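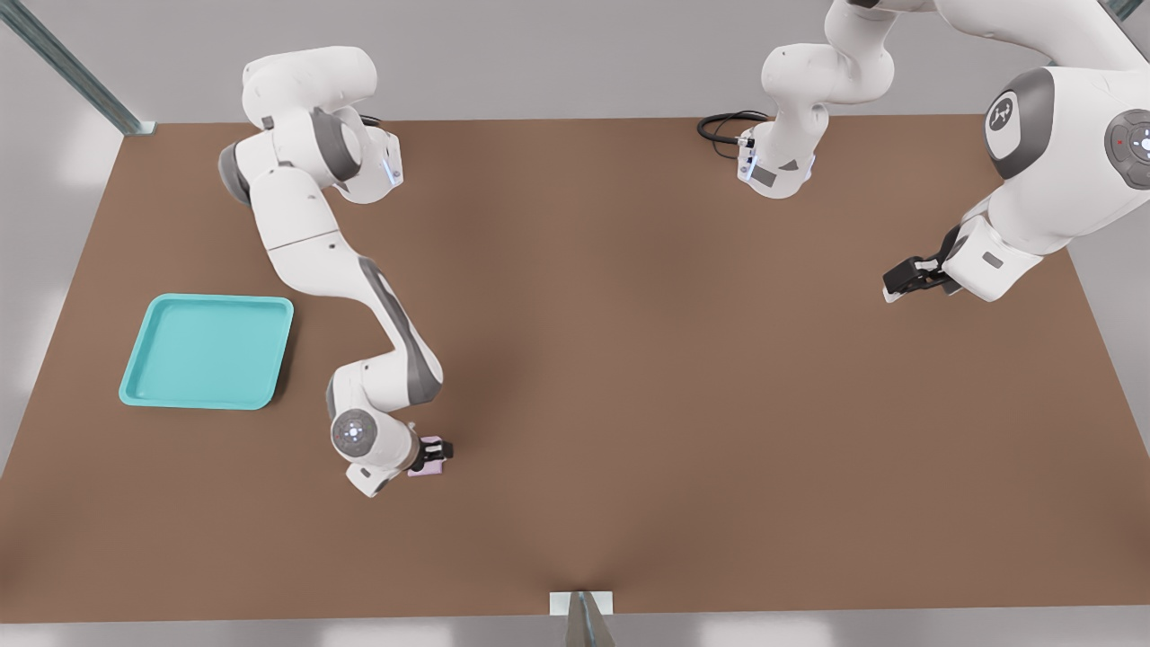

Section 2: Setting up your Niven countertop water filter

Okay, you've got the box open and there are more bags of little parts than you expected. Same with me the first time. I wrote this section after putting together my own Niven and then helping set up a bunch of them for friends and family, so the order is the one I've settled on, and it's a bit different from the folded sheet in the box.

You'll want a clean towel, a big bowl, and a faucet you can get to easily. No wrench! The fittings are plastic and I've seen two of them cracked by people who brought out the big tools.

2.1 Getting the cartridge ready

1. Wash your hands, then peel the blue film off both ends of the cartridge. There's a second, clear film under it on the bottom end, and that one is easy to miss.

2. Stand the cartridge upright in the bowl and cover it with cold tap water. Leave it for 30 minutes. It will fizz a little and may bob up, so I put a saucer on top to keep it down.

3. Lift it out, give it a few gentle shakes over the sink, and set it on the towel with the arrow pointing up.

Caution: Cold water only, here and later on. Hot water ruins the carbon, and you'd have to start over with a new cartridge.

2.2 Putting the housing together

4. Find the black ring (it's in the smallest bag, with the spare washer). Wet it with your finger and press it into the groove at the top of the base. Run your fingertip all the way around. If you feel a bump anywhere, take the ring out and try again.

5. Drop the cartridge into the base, arrow still up. It should sit down with a soft click. If it wobbles, turn it slowly until it finds its spot.

6. Screw the cover on by hand until it stops, then give it one small extra nudge. That's plenty.

Note: If you bought yours before March, the cover may have a flat tab where the newer ones have a notch. Both kinds fit. Line the tab up with the raised dot on the base and go from there.

2.3 Hooking it up to the faucet

7. Unscrew the little screen from the end of your faucet. Mine hadn't moved in years and I needed a rubber glove to get a grip on it. Keep the screen somewhere safe, you'll want it back if you ever move.

8. Look at the threads. If they're on the outside of the faucet, the diverter goes straight on. If they're on the inside, put the silver adapter in first, with the thin washer between the two.

9. Push the white hose onto the side outlet of the diverter and slide the collar down over it. Do the same at the filter end. Tug on each one. If a hose comes off in your hand, it wasn't in far enough – push until the printed line disappears.

Note: Pull-out sprayer faucets won't work with this diverter. Kanako Sekiguchi has one in her kitchen, and we ended up connecting hers to the laundry sink, where it has been perfectly happy.

2.4 The first flush

10. Turn the cold water on low with the diverter lever in the straight-down position. Check for drips. A drip at the diverter usually means the washer is folded over, so take it off and lay the washer flat.

11. Flip the lever to the side. Nothing much comes out at first, then you'll get a cough of air and some gray water. The gray is carbon dust and I always find it a little alarming, but it clears. Let it run for 11 minutes and throw all of that water out (my ferns get it).

12. Turn the faucet off, wait for the spout to stop dripping, and wipe the whole thing down.

Caution: Don't leave the lever to the side when the faucet is off and you're heading out for the day. The hose doesn't like being under pressure that long, and if it pops loose when someone turns the tap on you'll be mopping.

2.5 Setting the reminder dial

The dial on top doesn't measure anything, it's only a memory aid. Turn it to the current month, and when you come back around to the mark six months on, swap the cartridge. The replacement is part number 151, and the number is molded into the bottom of the old one if you lose this page.

If your water still tastes off after the first full day, run the flush one more time before you go buying anything. Still no luck? Go to Section 5, which covers odd tastes, slow flow, and the whistling noise.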